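Workplace notes: setting desk height, and what to do before you order a new one

Requests for height-adjustable desks at the Kosthorpe office have risen again since the second floor was rearranged. Many of them can be closed without a purchase. The notes below cover how to set the height of an existing work surface, how to check a surface for level and sway, and what information to include if a replacement is still needed.

Start with the chair. Set the seat so that both feet rest flat on the floor and the thighs are close to horizontal. Leave the desk alone until this is done. With the upper arms hanging loosely and the elbows bent at a right angle, measure from the floor to the underside of the elbow. The working height of the keyboard should match that figure or sit slightly below it. The measurement is taken in shoes, and it should be repeated if you change to a different style of chair.

Fixed desks on the first and second floors are mostly the Skandell type, with a top surface at 786 mm when the levelling feet are fully extended. The feet can be wound in to lower the top, but all of them must be moved by the same number of turns. Where the desk is still too high with the feet wound in, raise the chair and ask for a footrest. Footrests are held at the service counter and do not require approval from your manager.

Keyboard thickness should be included in the calculation. A thick keyboard with its rear legs folded out raises the wrists well above the desk surface, and a desk that measures correctly will then feel too high. Fold the legs in before recording any measurement. Wrist rests are a matter of preference, but they should be no higher than the front row of keys.
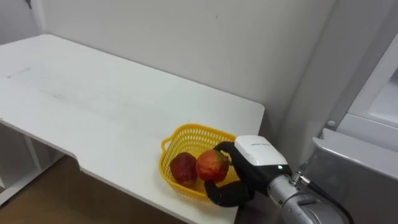 Monitor height is set separately. The top line of text should be at or a little below eye level, with the screen an arm's length away. People who wear progressive lenses generally need the screen lower than this, and tilted back, to avoid lifting the chin to read. Monitor arms are rated by weight, and an arm that drifts downward over the course of a morning usually needs its tension screw adjusted. The hex key clips under the arm on the Caldeira model. Turn the screw a quarter turn at a time with the monitor attached, then let go slowly.

For level, place a spirit level or a phone level on the surface in two directions, front to back and side to side. Check the centre of the surface as well as the ends, as longer tops can sag between supports. A sagging top cannot be corrected with the feet. Report it, and move any heavy equipment toward the legs in the meantime.

Sway is most noticeable on desks raised to standing height. Grip the front edge and push gently sideways. Some movement is normal in any raised frame. If the movement is accompanied by a click, a frame bolt is probably loose, and the desk should be lowered and left down until it has been tightened. Please do not tighten frame bolts yourself — the inserts strip easily and the top then has to be replaced.

Electric desks occasionally lose their reference position after a power interruption. The usual symptom is a desk that moves in one direction only, or a display that shows a code in place of the height. On the Skenora controller, hold the down button until the frame reaches its lowest point, release it, then hold it again until the frame dips and rises slightly. Clear everything from under the desk first, including bins and computer stands. Stored heights may need to be entered again afterward.

If a replacement is still needed, include the following in your request: the measured elbow height in millimetres, the current desk height, the width available between walls or neighbouring desks, and the position of the nearest floor box. Cable trays on the electric frames need 205 mm of clearance behind the rear edge of the top, and requests are often returned over this point. A tape measure can be borrowed from the service counter.

Requests received before the end of January will be included in the next furniture order. Those received later will be held for the spring order, except where they come with a written recommendation from a health professional.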